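Luseck G2 Two-Finger Gripper
Dasby product range / Grippers / Light duty

The G2 is a two-finger parallel gripper for light handling work in homes, workshops and small packing areas. The fingers are black, tapered and narrow at the tips, so that they can reach between objects standing close together. Both are driven from one motor and close on the centre line.

What it can do now

The G2 picks up boxed goods, folded cloth, paper bags and most rigid items with two opposing faces. Under normal room lighting it clears a mixed worktop without a person stepping in more often than not. Change of fingers takes two screws per side and no recalibration.

What it cannot do yet

Thin flat items lying flush on a surface remain unreliable. Watering, pruning and anything else involving live plants should be treated as supervised work, as leaves move when touched and the grip planner expects them to stay put. Glossy packaging under a strong lamp may be missed by the wrist camera. We do not recommend the G2 for unattended household use.
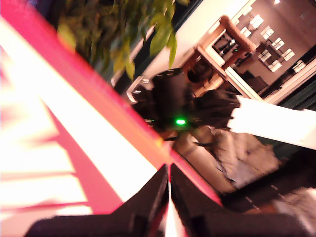 G2 fingers nearly closed, working close to foliage and a bright red and white surface.

Maja Kołodziej of our applications desk ran the chore trials at Wamunbridge in November. Each chore was attempted 100 times. Tidying and sorting passed our threshold; wiping down and plant care did not. The full results are in the Karabulut test note, supplied on request.

Specification

Fingers: 2, tapered, black
Drive: electric, single motor
Finger change: hand tool, supplied
Signal cable: 6 m
Mounting: Luseck wrist plate, 6 bolts
Use: indoor, dry

In the box

Gripper body, one pair of tapered fingers, signal cable, mounting bolts, hex key, printed quick guide. Wrist camera and power supply are sold separately.

Data sheet revised 28/03/2020. Earlier sheets list the old wrist plate and should be discarded.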